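Busura Bench Enclosure: Surface Wear and Lighting

Project report, Group 2
Delwyn McAlister, Vy Lò, Ataahua Pryor

1. Purpose

The group was asked to assess a three-sided bench enclosure as a plain background for close work at table height. Two points were to be covered: whether the walls and tabletop give an even, neutral surround, and how the surface stands up to cleaning. The structure of the bench was outside the scope.

2. Layout

The enclosure has a back wall and two side walls in light grey, and the front is left open for access. Inside width was measured at 110 cm along the back wall. The front portion of the surface differs in finish from the rest and was treated as a separate zone in all tests. We refer to it below as the front strip, and to the remainder as the main surface.

The back edge of the tabletop meets the back wall in one straight line. We used that line as the datum for all depth measurements. The fittings at the two back corners were used to locate the tape. 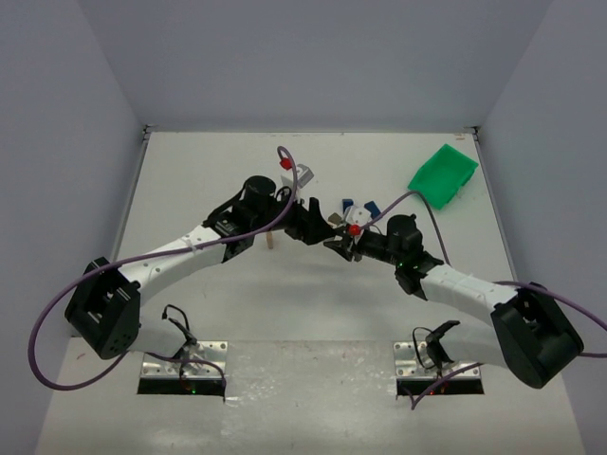 Lindsay Katene argued that a back wall in a darker grey would have been a better choice, as pale objects lose their outline against a pale wall, and asked that the point be recorded even though repainting was not possible within the project. It is recorded, and we agree with it in part. A darker wall would improve outlines but would reduce the light returned to the rear of the surface.

3. Lighting

Readings were taken with a Gunness handheld meter laid flat on the main surface, then on the front strip. Overhead room lights were on and the window blinds were down. The highest reading was 1,764 lux, at the centre of the main surface. The lowest was in the rear left corner.

The front strip gave lower readings than the centre but caused more trouble, as its satin finish throws back light towards anyone standing at the open side. Lowering the blinds had no effect on this. Moving the nearest lamp towards the back wall reduced it, and the lamp was left in that position.

4. Cleaning and wear

The surface was wiped once a day in August with a damp cloth and a mild detergent (Maihi, diluted as directed). The cloth was drawn from the back wall towards the open side, with the corners done last. Abrasive pads were not used. Beverley Lowther checked the surface at the end of each week under the same lamp position.

Dust removal was satisfactory. Faint scuffs and small dark marks remained on the surface after the last clean. They were left in place, and we did not establish their cause. The seams at the back corners need a folded edge of cloth, and a flat wipe misses them.
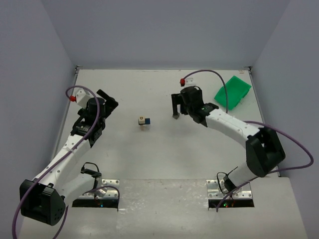 5. Recommendations

5.1 Keep the present lamp position and mark it on the floor.

5.2 Fit a matt cover to the front strip. The cover should be removable for cleaning and should stop short of the main surface.

5.3 Test one darker panel against the back wall before any decision on repainting. The lux readings should be repeated with the panel in place.

5.4 Continue the daily wipe without change.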